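Review: Alero toy kitchen set, after one term in a school robotics club

Posted in March by Montserrat Villalobos

I help with the robotics club at the Jallham community school, where we have 12 students and one robot arm. Last fall we needed objects for the arm to pick up. Before that we used wooden blocks and some old tape rolls, and the students were tired of them. A colleague told me about the Alero set, which is sold for small children but is priced low enough for a club like ours. I bought it together with a few extra pieces from the Hotbridge store, and we have used everything for one term.

I will write first about the food, because we use it every session. The exercise is simple to explain and difficult to do: the student writes a short program, and the arm must take one piece and put it in a dish. The pieces have different shapes, so a program that is good for one is often bad for the next one. The banana is my favorite for teaching. Its peel is open and curled, and the students have to think about where the fingers should close. The strawberry has a leafy top, and the beginners always want to grab it there. I let them try.

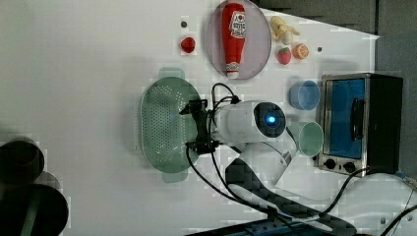

The table during a club session, with the arm at the green dish.

The ketchup bottle is the piece that gave us the most discussions. It is long, and if you take it too near to the cap, it turns in the fingers. One pair of students needed 20 attempts before they had a grip they liked, and they wrote all of them in the notebook, with small drawings. For me this was the best work of the term. The print on our bottle is still clear and the red color did not come off.

The small red fruit is less successful. It rolls. When the gripper touches it on the side it goes away across the table, and two times we looked for it under the furniture. I would prefer that the maker gave it one flat side. Very young children may not care about this, but for our purpose it is a weak point.

Now the dishes. They are light, and this is both good and bad. The arm can push them and nothing breaks, but a dish that moved a little is enough to make the program miss. We put a small piece of double-sided tape under each one. It stays for one session and then you must change it. The big oval plate is comfortable for beginners, as it forgives a bad position. The green one is for the second level.

We change the layout often, so that the students do not write one set of numbers and repeat it. For the final challenge in our club, which we call the Quintero cup after the street of the school, each team had 700 seconds to bring as many pieces as they could to the green dish. The younger team won by four pieces. 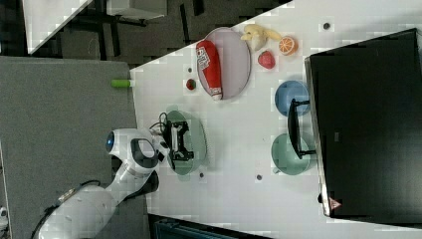
Gripper over the green plate, fruit still by the large plate.

About the durability I can say something positive. By the count in our notebook, we made more than 2000 grips this term, and no piece is broken. The orange has some marks on its edge. I washed the set with warm water and soap and it dried without problems.

What I did not like: the box is thin cardboard and opened at the corners in the first week, and there is no list of the sizes. We had to measure every piece with a caliper before the students could set the opening of the gripper. If you want to use it in the same way as us, plan one session only for measuring. My students complained, but later they used this table of sizes all the time.

I give it four stars of five. For the next term I will buy a second banana and leave the small red fruit in the drawer for the advanced group.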